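4.2 Coverage of the Geum border protests
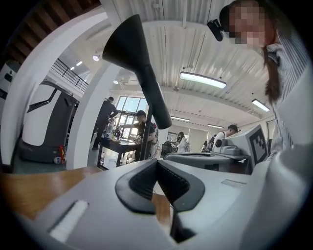
Figure 4. Workshop interior.

The second set of reports deals with the protests held in Geum against the border agreement with Samiveck. We collected 661 items from the two news sites with the largest local readership, Primier and Hutodel, and kept 118 that quoted at least one protester. Items that only repeated a government statement were dropped. Several of the kept items were about meetings held indoors -- in halls and in workshops as open and bright as the one in Figure 4, under a high corrugated ceiling -- and these were coded the same way as street rallies. Primier gave more space to the organizers, while Hutodel mostly quoted officials first and protesters near the end.

Of the 118 items, 92 named the agreement in the headline. The rest used general terms such as "the talks" or "the visit." Both sites changed their wording after the delegation left in January, and we return to this in Section 4.3.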